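About Us
Filed under: Wrestling / Inside the Promotion
Share 37 | Comments 4

Dirnby Wrestling is an independent professional wrestling promotion and a training school. We run both from the same building on Closden Street, so the ring where our students learn to fall on their back is the same ring where the main event takes place on show night.

The company was started by Barbara Michalski, who wrestled for many years under the name Wysocka. She used her grandmother's family name because the promoters of that time wanted her to be called something with "Lady" in it, and she did not agree. When she stopped wrestling full time she bought a used ring, found a hall with a high enough ceiling, and opened the doors in September with 4 students. Two of them are still on our roster, and one of them is now our head referee.

Our first show sold 80 tickets. The biggest one until today was Closden Clash, when 1,000 people came and we had to rent the sports hall across the river. We liked that night very much, but we prefer our own hall. The seats are close to the ring, the children can hear the wrestlers talk, and the bad guys can hear the children.

What kind of wrestling do we do? We tell stories which continue from one show to the next, but every match should make sense also for a person who came for the first time. We have a women's division which closes the show as often as the men's does. We have a tag team division, and it is maybe the thing we are most proud of -- the Urel Brothers against The Night Shift went on for five shows and people still ask us to bring it back. We don't use glass, fire or light tubes. Other companies do this and they have their fans, but it is not for us.

The school

Training is in the evening, in two groups. Beginners spend the first weeks only on rolls, bumps and running the ropes. It is not exciting and some people leave during this time. After that come holds, then short sequences, then practice matches in front of the other students. You will have your first match with an audience when Barbara says you are ready, and she does not discuss it by email.

You don't need to be big and you don't need experience in another sport. You need to be at least 18 years old, or 16 with a parent's signature, and you need a paper from your doctor. Please bring clean shoes for indoors and knee pads. We also have a small course for referees and ring announcers, and you can take it without the wrestling part.

Tickets and visiting

Doors open one hour before the first bell. The front row is sold only in advance, other seats you can also buy at the door. Wheelchair places are on the left side of the entrance ramp -- write to us before and we will keep one for you with a seat for your companion. Fans may take photos, but please without flash when somebody is on the top rope.

If you want to book our wrestlers for a town festival or a school event, please use the contact form and tell us how high the ceiling is.

Page last updated June 2023

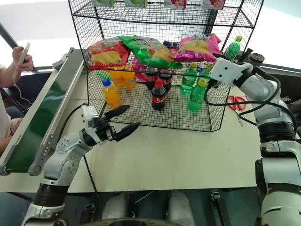

Chips, juice and other snacks on the two-tier rack.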